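Switching to the bus

I gave up my parking space in Emthorpe in May and have been taking the bus to work ever since. A few people have asked how it's going, so I'm writing it down.

The 16 leaves from the corner by the pharmacy and gets me to Permont in under an hour if the bridge is clear. When the bridge is backed up I'm late, and I've stopped worrying over it. My manager, Lindiwe Van Wyk, takes the same line from further out and is usually late on the same mornings.

Money first. The parking space was costing me more each month than the bus pass does, and that's before gas. I sold the car to Amedeo Fabbri down the hall, who needed something for his daughter. He got new tires put on it and says it runs fine.

The part I had to get used to was carrying things. With a car you leave an umbrella and a spare sweater in the back seat and forget them. Now whatever I might need for the day comes with me, so I pack the night before. Lunch goes in last so it doesn't get crushed.

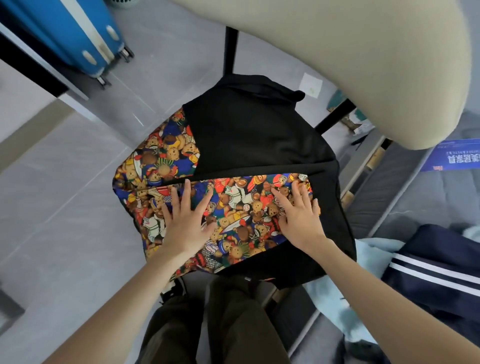
Groceries are harder. I used to do one big shop every other week and now I do three small ones, mostly at the market near the Permont stop. I buy less that way and throw out less too. Cat litter I get delivered.

The winter timetable starts on 10th December. The early bus moves up 15 minutes, so I'll have to reset my alarm.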